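Stirent Gripper Comparison Kit: Set-up Guide
Section 3. Trying out two grippers on the coffee station

By the time you reach this section you should have the arm bolted down, the emergency stop tested, and both grippers unpacked (the Parsa two-finger and the Ernidmont soft-tip). If any of that is still waiting, please go back to Section 2 first. We'll still be here!

The coffee station is the task we come back to most often at Plostbridge when we want to know how two grippers really differ. It asks for a small pick, a careful placement, a push on something hinged, and a grab on a mug, and all of it fits on one table in front of the arm. You can use any single-serve brewer with a lid that lifts by a handle. Ours is a Keurig, and the pods and mug are the ordinary kitchen kind.

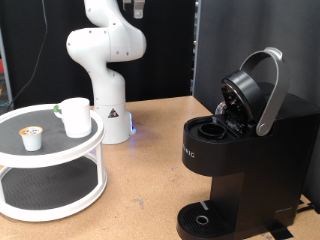

Page last changed: December, by Mikkel Hedegaard

3.1 Laying out the table

1. Set the brewer to one side of the arm, within easy reach, and leave the handle plenty of room to swing up and back.

2. Put the turntable organizer on the other side. The pod and the mug both go on the upper tier. Leave a good gap between them, as the soft-tip fingers are wider than they look and will happily nudge a neighbor.

3. Turn the mug so its handle points away from the brewer. Both grippers take the mug by the body in this test, and a handle in the wrong place will spoil the comparison before you've begun.

4. Raise the brewer lid by hand and check that the pod holder is empty.

5. Run the power cable behind the brewer and keep it out of the arm's path.

CAUTION: Leave the brewer unplugged from the wall and the reservoir empty for everything in this section. You are testing grippers here, and hot water near an arm adds nothing except worry.

Note: A tabletop with some speckle or grain is a help to the wrist camera. If yours is glossy white, a sheet of brown paper under the brewer does nicely.

3.2 Fitting the first gripper

1. Press the stop and wait for the arm to settle. Keep one hand under the gripper while you work on it.

2. Line up the pin on the wrist plate with the slot on the gripper and tighten the screws a little at a time, going across and back. It's tempting to tighten one all the way and then move on, but the plate can end up very slightly tilted, and you'll spend a long afternoon wondering why every pod goes in crooked. (I have had that afternoon.)

3. Connect the gripper lead, then the camera lead.

4. Release the stop, open and close the fingers a few times from the controller screen, and set the grip force to 40 percent. Use this same figure for both grippers on the first round. You can tune each one to its liking later on.

3.3 Checking the wrist camera

Before you run anything, move the arm by hand guiding to the approach pose in front of the brewer and have a look at the live view. You want the drip tray, the side of the machine and a good part of the lid band in the picture together. Don't fuss if the button icons are soft or small labels can't be read, for the test doesn't use them. Large, plain shapes are what matter, and the lettering on the front of a brewer makes a very handy landmark.
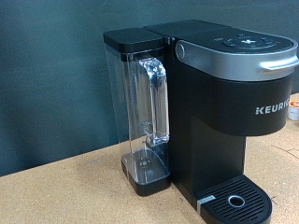 Clear plastic deserves a little patience. A see-through reservoir picks up bright streaks along its curves, and the background shows through the walls, so depth readings there tend to jump about from one moment to the next. In the Regions menu, draw an ignore box over the reservoir and save it with the pose. If you move the brewer afterward, even by a finger's width, draw the box again.

Note: The ignore box only tells the camera what to leave out. It does not keep the arm away from the reservoir. For that you need a keep-out zone - see Section 2.

3.4 Running the comparison

1. Load the program called Pod and Mug and choose the slow speed.

2. Run 3 practice cycles with your hand resting near the stop. These don't count toward the score, so feel free to nudge a pose if something looks tight.

3. Run 40 scored cycles. Put the pod and mug back in their places by hand between cycles, and close or open the lid to match what the screen asks for.

4. After each cycle, mark the pick, the placement, the lid and the mug separately on the score sheet. A gripper that is lovely with pods can be quite hopeless at lids, and one overall mark would hide that from you.

5. Press the stop, swap to the second gripper following 3.2, check the camera again following 3.3, and repeat.

CAUTION: The foil lid on a pod will dent if the fingers close across it. Pick by the rim or the cup wall, and throw out any pod that has gone out of shape. If you dent 3 pods with the same gripper, stop and lower the force before going on.

When both sheets are full, save the run from the File menu under the name of the gripper and the force you used. Then carry on to Section 4, where we go over reading the finger-current plots and setting a separate force for each step.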